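How a Plate Gets Its Shine: Clay, Glaze and Heat

A plate starts as mud. The shine on it is a thin coat of glass.
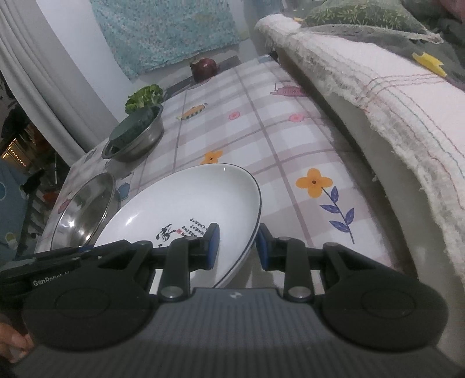

Soledad Arriaga asks whether the shiny part is painted on, and whether it would come off if you scrubbed hard enough. It is not paint. It is called glaze, and it will not scrub off with a sponge. The rest of this page explains what glaze is and how it gets there.

What clay is

Clay is made of very small, flat pieces of rock. Rain, ice and plant roots break large rocks down over a very long time, and streams carry the smallest pieces away and drop them in quiet water. A single piece is far too small to see.

Because the pieces are flat, water can slip in between them. Wet pieces slide over each other, so you can push wet clay into a new shape. When you stop pushing, the clay stays where you left it. Sand does not behave this way. Its grains are larger and rounder, and a sand castle falls down when it dries.

Different clays give different kinds of pottery. Earthenware is made from common red or brown clay and is fired at a fairly low heat. Stoneware is fired hotter and is harder. Porcelain is made from a white clay called kaolin, mixed with other ground rocks, and is fired hotter still. A thin piece of porcelain held up to a lamp lets some of the light through.

Shaping

A plate can be made by hand on a potter's wheel. In a factory it is more often pressed. At the Tatham works, a flat cake of soft clay is laid over a spinning mold. The mold forms the top of the plate. A metal tool comes down on the other side and forms the bottom, including the foot, the low ring a plate stands on. Turn a plate over at home and you will probably find one.

The mold is made of plaster, and plaster soaks up water. It pulls some of the water out of the clay. The clay shrinks a little and comes away from the mold without tearing.

Drying

Next the plate is left to dry. This step has to be slow. Clay shrinks as water leaves it, and if the rim dries faster than the middle, the rim shrinks first and the plate cracks or bends.

A dry plate that has not been fired is called greenware. It is not green. "Green" is an old word for something that is not ready yet, as in green wood or green fruit. Greenware is weak. You could snap it with your fingers, and if you dropped it in a bucket of water it would go back to mud.

The first firing

A kiln is an oven for pottery. It gets much hotter than a kitchen oven, which stops at a little over 500 degrees Fahrenheit. The kiln at Tatham is set to 400 degrees for the first stage and held there while the last of the loose water goes out as steam. If the kiln heated too fast, steam would build up inside the clay and blow pieces off it.

After that the heat goes up. There is water in clay that you cannot feel, locked inside the tiny pieces of rock. High heat drives this water out too. Once it has gone, the clay has changed for good and cannot be turned back into mud.

A plate that has been fired once and has no glaze is called bisque. It is hard, dull and full of tiny holes. Touch your tongue to a piece of bisque and it sticks slightly, because the holes are pulling in water.

Glazing

Glaze is a mixture of ground rock and water. Before firing it looks like thin paint, often pink or gray, and its color may have nothing to do with its color later. The main parts are:

Silica, which makes the glass. Sand is mostly silica.
Flux, which helps the silica melt at a lower heat.
Alumina, which keeps the melted glaze thick so that it does not run off the plate.

The plate is dipped or sprayed. The bisque sucks the water in through its tiny holes and a layer of powder is left on the outside. The foot is wiped clean. Melted glaze is sticky, and a plate with glaze on its foot would be glued to the kiln shelf.

The second firing

The plate goes back in the kiln. For stoneware, bright orange heat of 2,200 degrees or more is common. The powder melts, spreads out flat and grips the clay under it. When it cools it is glass. The smooth surface throws light back evenly, and that is what we see as shine.

Color

Colors come from metals mixed with oxygen. Cobalt gives blue. Copper often gives green. Iron can give yellow, brown or black, depending on how much is used and how much air is in the kiln. Color may be put under the glaze or on top of it. Color under the glaze is sealed in by the glass and lasts longer. Color on top is more easily worn away — bands of gold are usually done like this, in a third, cooler firing.

Why plates break

Fired clay is strong when it is squeezed and weak when it is bent or pulled. A stack of plates can hold up a lot of weight. A knock on the edge is different. It starts a small crack, and the crack runs.

Glaze can crack as well. Glass and clay both shrink as they cool. If the glaze shrinks more than the clay, it is stretched too tight and splits into a net of fine lines. This is called crazing.

Words to know

Bisque: clay that has been fired once and not glazed.
Flux: something added to make a glaze melt sooner.
Foot: the ring on the bottom of a plate.
Kaolin: white clay used in porcelain.
Kiln: an oven for pottery.

Text by Diarmuid Coughlan. Checked by Kwame Ansah. Last changed 26/06/2007.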